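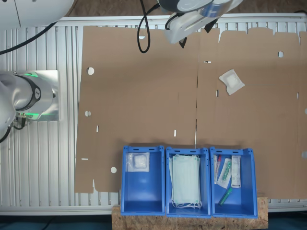 You can make any gripper look good if you pick what it has to pick up, according to Siyabonga Cele, and after two days of watching them tried out I am inclined to agree.

The Mokusby fingers had been sold to the lab on a promise of 1000 picks without a miss. The brochure did not say picks of what. Boxes, I suspect. A box has sides, and sides are what two stiff fingers like. A gauze pad in its packet has hardly any, and it lies flat on cardboard with no interest in being lifted.

Lunov, the rival pair, has softer tips and costs over 80 dollars more a set. Its makers talk a great deal about touch. I asked what that meant for a paper edge on a flat surface and got a second brochure.

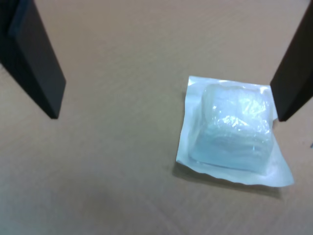

The trouble is the approach. Come in too high and the fingers close on air. Come in too low and they press into the table, and the arm's controller stops everything and waits for a person. The Cimham controller let us change the closing height in small steps, and I watched 28 of those steps in one afternoon - each one described to me as nearly there.

Then there is the matter of the camera. A clear film throws back light, and software that finds a face mask easily may be less sure where a shiny packet begins. Naidoo, which supplies the vision package, says the next release in October will deal with glare. The last one was going to do that too.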